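# The Run That Passed

The kitchen at Gandier exists only in software. It has a marble counter, teal walls, and a black arm that policies must learn to drive among the pots and groceries before anyone loads them onto hardware. In August a policy cleared every safety check in that kitchen. On a Thursday it was transferred to a physical arm at the Brumport test hall, where it drove its elbow into a guard rail and held it there until the drive tripped.

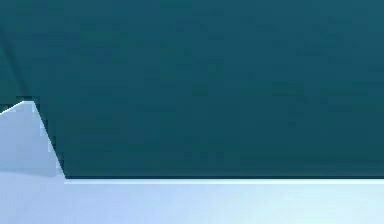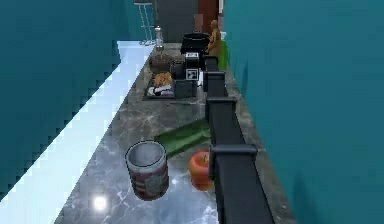
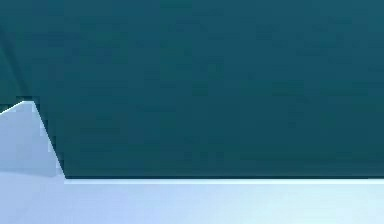
*Renders from the Gandier kitchen. The arm and the counter are in the second; the first and third hold only teal and pale blue surfaces.*

The damage was minor. The rail bent, a joint cover cracked, and the arm was out of service until a replacement arrived. The interlocked gate was closed and the hall floor was clear. What concerned Solange Gauthier, who leads test engineering at Gandier, was the report attached to the release. It listed 105 episodes with no contact violations.

"A zero in that column should have bothered us," she says. "A cluttered counter always produces some contact."

The release process has two stages. The first scores task performance. The second, maintained by a small contractor called Jilis, replays the policy and scores safety: peak contact force, joint speed, distance from fixed surfaces. The stages run on separate machines and write separate reports. Task performance had been acceptable. The safety replay had been perfect.

Siu-ming Lam wrote most of the replay tool and was the first to open its raw logs. In 24 of the episodes the joint positions never changed after the first second. The commanded torques did change. The policy was asking for motion, and the simulated arm was not giving it.

The cause was a contact setting. To keep the solver stable, the replay tool froze any link that started an episode overlapping a fixed surface, and released it once the overlap cleared. An update had thickened the collision shape of the side wall without changing the wall that was drawn. With the arm laid out along that side of the counter, a link could begin inside the collision shape and look clear of it on screen. The link froze. A frozen link cannot move out of an overlap, so it stayed frozen until the episode timed out at 2000 steps.

A link in that state reports no contact force. It also has no speed, and the distance check compared its position against the drawn wall, where there was room to spare. All three safety measures came back clean.

The remaining episodes started from poses farther from the wall and were valid, but they did not exercise the motion that mattered. When the policy needed to reach the back of the counter from a low pose, it swung the elbow outward before lifting. Those were the poses that froze. At Brumport the rail stands where the wall would be.

There was a second line of defense, and it failed for a duller reason. The replay tool issues a stall warning when an arm holds still for 400 steps while torque is commanded. The warning worked. It was written to a log file that the release report did not read, having been added for developers two versions earlier.

Mogensen, the firm that supplies the hall's guarding, asked whether the hardware limits should have stopped the arm sooner. They could have. The torque threshold had been raised for an earlier job that involved heavier loads, and it had not been set back. Gauthier lists this as a contributing cause and gives it the same weight in her report as the simulation fault.

The corrections are small. Collision shapes and drawn shapes are now compared at every build, and a mismatch stops the release. An episode that begins in overlap is marked invalid and drawn again from a new start pose. Stall warnings count as failures. Hardware limits are tied to the job file and reset when the job closes.

Lam made one further change. The safety report now prints the total joint travel for each episode beside the contact figures. The column has no pass mark — a reviewer has to read it and initial the page.

The policy was replayed with the corrected wall. It failed on contact force in the low starting poses, at the same joint that struck the rail. It has since been retrained with a penalty on outward elbow motion and is waiting for a slot at Brumport, where the first runs will be made at reduced speed with the old rail still in place.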